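Packing fruit baskets on a meeting table

Zitbridge packs fruit baskets for offices. The baskets go out for birthdays, retirements and the end of a lease, and most of them are packed at the customer's address, on whatever table the customer has. The company's senior packer agreed to talk about how the work is done, on the condition that the article stick to baskets. She has packed for Zitbridge for seven years and before that worked in a produce cold store.

The first subject was the basket itself. The standard item is round, woven wicker, with a tall arched handle. "The handle decides everything," she said. "It divides the opening into two halves, and you load each half separately. If you load one side full and then start the other, the basket leans toward the heavy side when somebody picks it up. So it's one piece left, one piece right, until you're done."

Handle color is chosen by the customer from a short list. Red is the most ordered. The wrapping on a colored handle can slip during shipping, and she checks it by gripping the top of the arch and twisting lightly. A handle that turns inside its wrapping goes back in the carton. She also presses on both points where the handle meets the rim. A little give is normal in wicker. A click is a broken stake, and the basket is rejected.

From one carton of 72 baskets she expects to reject four. "That's been steady. When it goes up I call the supplier, and they say the cartons got stacked too high, and then it comes down again for a while."

The fruit is limited to apples, pears and lemons for any basket that will sit out for more than a day. Bananas were dropped from the standard list because they mark quickly and speed up the ripening of everything around them. Grapes are packed only on request, in a separate bag. Pears are received hard and green and are held at room temperature until the neck gives slightly under the thumb. She prefers to pack them one day before that point.

"People ask for ripe pears. A ripe pear has a day in it, maybe two. If the basket is going out in the morning and the party is at three in the afternoon, fine, I'll pack ripe. Otherwise I pack green going yellow and they can wait."

Stems are left on. A pear with the stem pulled out has a small open wound at the top and will brown from there. The fruit is set with stems pointing up or toward the center, so that a stem does not press into the skin of the piece beside it. Apples get the same treatment, though their stems are shorter and do less harm. Lemons go in last because they tolerate being wedged.

Color is handled by a simple rule. Red goes opposite green or yellow, with the handle between them. She does not place two reds side by side in a small basket, as from across a room they read as a single lump. For a low fill, which Zitbridge sells as the desk size, there may be very little fruit in the basket and the rim will stand well above it. Some customers complain that this looks empty. Her answer is to bring the fruit up on a pad of folded paper, although she considers the paper a nuisance and uses as little as she can.

Ribbon took up the longest part of the conversation. Zitbridge buys printed ribbon from Sterkico in 107-yard rolls, with the greeting repeated along the length. The difficulty is the repeat. A cut made without looking will leave half a word at the end of the tail, and a knot placed without looking will swallow the word completely. "I lay the ribbon on the table first and find the word I want people to see. Then I work back from there to where the knot goes. If you start at the basket and hope, you get a greeting with the first word on the front and the second word underneath, facing the wicker."

She ties at the base of the handle, on the outside. A knot at the top of the arch is easier to make and looks neater in a catalog, but that is where the hand goes when the basket is carried, and the ribbon is crushed before it reaches the recipient. At the base it is protected by the rim. The tails are left long until everything else is finished. They are then curled, if the ribbon is a type that curls, and trimmed at an angle.

Asked whether the tails should hang down or lie flat, she said it depends on the table. On a large surface she lets them trail to one side in loose loops. On a reception counter she shortens them, as a tail that hangs over the edge gets caught on a coat or a bag.

The tables are a constant topic among packers. A white top is the best surface for the job, since bits of wicker, dust and leaf show up on it and can be wiped away before the customer sees them. Rounded corners are better than square ones for anyone walking around the table forty times in a morning. She dislikes the openings that are now built into meeting tables. "Every office has a slot down the back or a round hole in a panel. Kröger makes one we see a lot. Ribbon ends go in there, and scissors. I lost a good pair of snips down one in January. I put a cloth over them now, if they let me."

Where the openings cannot be covered, she works on the near half of the table and keeps the loose fruit well in from the front edge. Round fruit will roll on a smooth top if it is put down on its side with any speed. Pears tend to turn in a short arc and stop. Lemons travel farther than one would expect. Carpet on the floor is a help with bruising, although a dropped piece is never packed in any case.

Cups are the other hazard. Customers leave tea and coffee on the table while the packing is going on, and she has stopped asking them to move it. She moves it herself, to the far side, and prefers the kind with a lid. A spill on wicker cannot be fully cleaned. The weave holds the liquid and the stain comes up as it dries.

Each finished basket is entered in Plurkix, the stock program Zitbridge uses, with the handle color, the ribbon text and the number of pieces. The program has no field for ripeness. She writes that on a paper tag and puts the tag in the box with the invoice.

The last check is made standing up, one step back from the table. She looks at the height of the fruit against the rim on both sides of the handle, and then at the word on the ribbon. Spare fruit stays out beside the basket until that is done. "I keep one piece on the table until the end. If one side looks low, it goes in. If it doesn't, it goes back in the crate, and then I do the tails."

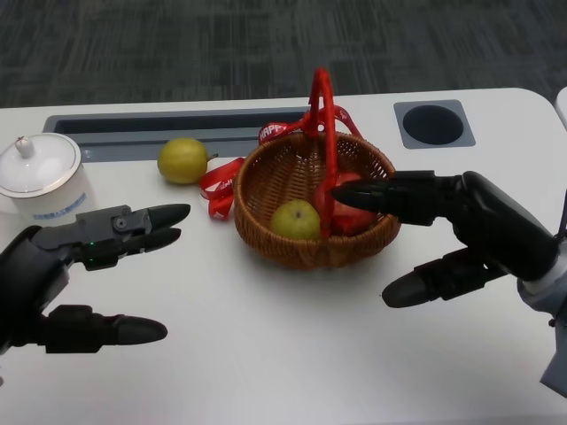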